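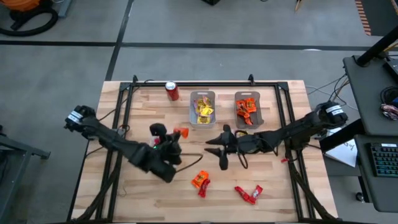
Section 4: Setting Up a Country File

A country file in Follitz holds everything you have collected on one state's foreign and defence policy. Set it up before you import any articles. The import screen will let you do it the other way round, and you will regret it.

4.1 Creating the file

1. From the main menu, choose New, then Country File.

2. Enter the state's name as it appears in your own style guide. Follitz offers a default spelling. You are free to ignore it.

3. Choose a start year. The program suggests the year of the last change of government, on the theory that policy changes when leaders do. Sometimes it does. Arms contracts and basing agreements tend to outlive the people who signed them, so go back further if you can stand the reading.

4. Under Alignment, leave the field blank.

Note: The Alignment field takes one value only -- aligned, non-aligned or hedging. Most governments are all of these before lunch. The field is kept for older files that depend on it.

4.2 Adding sources

5. Open the Sources tab and load a source list. The Jitaru list is supplied and contains 782 outlets, ministries and institutes. Being on the list means a source publishes regularly. It doesn't mean anyone has checked what it publishes.

6. Set a reliability grade for each source you intend to use. Ungraded sources are treated as average, a generous assumption for a defence ministry's press office.

7. Tick Link Duplicates. A single wire story can turn up under more than 32 headlines, and without this setting each one is scored as separate confirmation.

Caution: Link Duplicates matches wording. It will not catch a claim that has been paraphrased from one think tank to the next. You have to follow the footnotes yourself.

4.3 Recording a claim

8. Select New Claim and type what was said, by whom, and to what audience. A speech for voters at home and a communiqué for allies get separate entries, even if they came out in the same hour.

9. Attach at least 2 sources. They should have different owners.

10. Set Status to Announced, Funded or Delivered. Do not mark a frigate, a treaty or an aid package as Delivered on the strength of a signing ceremony.

11. Press Save. The claim appears in the timeline in grey until a second reader approves it.

Note: On the Estthorpe desk, Thulani Joubert approves all grey entries. Other desks should name a second reader under Settings, Roles. Naming yourself is possible and defeats the purpose.

4.4 The forecast panel

12. Switch the panel off under View, Panels, unless you have been asked to use it.

Caution: The panel produces a Clelow score, a percentage for how likely a state is to change course in the coming year. The weightings are not published in this manual because we have not been given them. Do not quote the score in a briefing without the claims behind it.

To bring in articles you already hold, go to Section 5.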